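JUNDIA (June) -- Zistent, the home goods mail-order house that has been sending its catalogs out of Jundia for 30 years, is opening its free Mending Library to households across the region this summer, and everyone who has ever put off sewing on a button is warmly invited to come and borrow from it.

The Mending Library lends out sewing and mending kits in the same way a town library lends out books. Borrowers take a kit home, use what they need, and bring the rest back when the job is done.

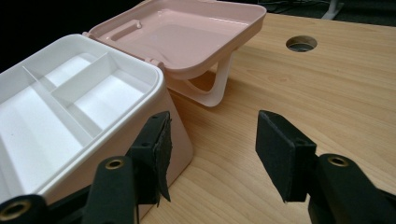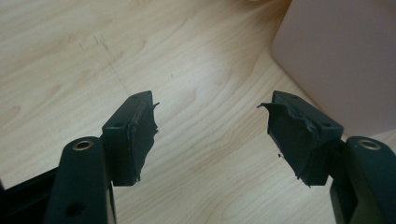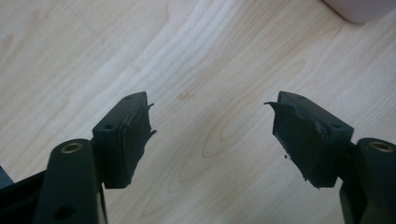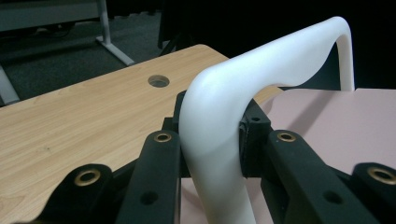
The idea grew out of letters, of which Zistent receives a great many, and a surprising share of them over the years have had nothing to do with orders at all. Customers write to ask how to close a split seam in a pillowcase, or whether a moth hole in a good wool sweater can be saved, or what on earth to do with a coat lining that has given up at the armhole (a common complaint, and a very fixable one!). Our customer desk has always answered these as well as it could, and last winter we began to wonder whether we might do something more useful than write back. A good many of the letter writers told us the same thing, that they would happily try the repair if only they had the right needle in the house, or could find the one they had. A plain box with a divided tray, like the pale pink one with its lid open, solves more of that problem than you might think, and it is the sort of thing we recommend to anyone who wants to keep a kit of their own at home. Long things go in the long compartment, small things in the small one, and the seam ripper stops hiding under the thread.

Zistent has put together 600 kits for the first season. There are two sorts to choose from. The everyday kit is meant for buttons, hems and seams, and holds hand-sewing needles, pins, a thimble, a tape measure, small scissors, and thread in the colors that people's clothes most often seem to be. The wool kit is meant for sweaters, socks and blankets, and comes with darning needles, a darning mushroom and a selection of yarns wound onto cards. Both contain a printed booklet with large, clear drawings, written with the complete beginner in mind, and we have been careful to use everyday words in it throughout. If a term could not be avoided it is explained right there on the same page, so that readers do not have to go flipping to the back with a needle between their lips.

The booklet was prepared together with Baranauskienė, the tailoring and alterations workshop two doors down from our Jundia showroom, which has kept the town's trousers at the proper length for longer than most of us can remember. The workshop tested every set of instructions on real garments from its own repair rack, and sent several of them back to us with firm pencil notes. The section on zippers was rewritten twice and is very much better for it.

Kits may be borrowed for 60 days at a time. We did consider a shorter loan, but anyone who mends knows that a basket of mending has its own sense of time, and we would much prefer that people enjoy the work and return a kit late in the summer than rush through a hem at the kitchen table with one eye on the calendar. There is no fee and no deposit. Borrowers are asked to fill in a short card when they collect the kit and to leave a note in the lid if anything has run out, so that it can be topped up before it goes out to the next household. Thread and yarn used up in the course of a repair do not need to be replaced.

The fabric scraps for patching come from Foken, the weaving mill that has supplied Zistent's table linens for many years. The mill saves the ends of its cotton and linen runs, which are too short for a tablecloth but just the thing for a worn elbow or the seat of a child's overalls, and has kindly agreed to send us a fresh bale whenever the shelf gets low. Borrowers are welcome to pick through the scraps when they come in and to take home whatever suits the garment. Bringing the garment along is a good idea, as blues in particular are hard to carry in one's head.

Kits can be collected from the counter at the back of the Zistent showroom in Jundia from 2 in the afternoon until closing. Those who live too far away to visit may ask for a kit to be added to any catalog order, and return it by post in the same carton using the label tucked inside the booklet.

Zistent sells bedding, table linens, storage and kitchen goods by catalog and from its showroom in Jundia. Questions about the Mending Library, requests for the large-print booklet and, of course, letters about moth holes may be sent to the customer desk at the address on the back of the catalog.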